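Week 4: Good habits when you record demos by hand

Okay, so last week we talked about safety rules for arms bolted to the floor. Today is the softer stuff, the rules for when you're the one holding the gripper and a robot is going to learn from you later. There's no thick standard to buy for this (I looked!), so what follows is the house list Chinyere Aliyu and I have been patching together since August.

First rule: write down the start and the end of the task before you touch anything. "Tidy the shoes" is too mushy. "Both sandals flat, soles down, side by side" is something Hongjun can check from his desk without calling you.

Second, look at both fingers before you close. People love to watch the finger that's already touching and forget the other one. If one pad is against the object and the other still has a gap to cross, closing fast will shove the thing across the table, and then the recording teaches shoving. 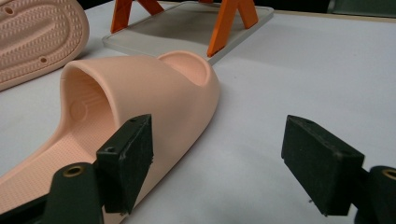

Third, soft stuff squishes, so go easy. Pick one place to grip and stick with it for the whole batch. If you want to try another spot, start a new batch and say so in the log.

Fourth, keep the bad takes! Mark them as failed and leave them in the folder. Our Erkham set has 1,038 takes and we kept every flop, and I've been glad of it more than once.

Fifth, check the pad screws at the start of each session and initial the sheet. Yes, even if you checked them yesterday.

For next time, read the Goment log sheet and bring me one rule you'd change. Tamara and Jomar, you're up first.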